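Wk 9 notes, Sorting & Categories (Dev Psych, section B)
Instructor: Hsin-yi Fang

Left over from last time: finish Kan task before the quiz. Bring the reading, both halves.

1. Why sorting?
Old question. Do kids group by what a thing IS or by what it looks like? Toddlers mostly shape first, then color, kind comes later. Not a clean ladder, they go back and forth. Depends on the wording too. "Put with the same" vs "put where it goes" = different results!!

2. Levels
Basic level = pig, dog, chair. Superordinate = animal, furniture. Subordinate = the fussy ones (spaniel). Basic usually learned first. Know all three for the quiz, with your own exmaples.

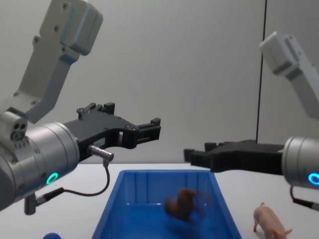
Fig. 1. Toy animals, one in the bin and a pink pig on the table.

3. Flerkholm study
158 children, two visits. Same toys both times, new instructions the second time. Many switched their rule between visits. Beltrán reads this as flexibility, Kwok says its just memory for the first visit. Pick a side for your response, 400 words max. Not 2000 like last term please.

4. Scoring
One point per item placed by the stated rule. Self-corrections count as correct but mark them SC. If the child makes up a rule, write it down word for word, dont tidy it.

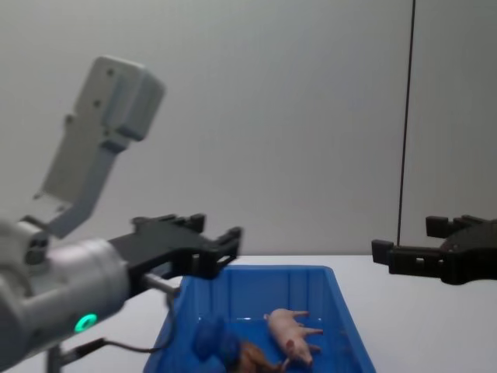

Fig. 2. Open gripper over the front left corner of the bin.

5. Terms
overextension - "dog" for every four-legged thing
underextension - "dog" only for the family dog
perseveration - sticks with old rule after the switch

Next: Skenside data, naming errors. Questions to Othmane in lab hours, April handout has the room.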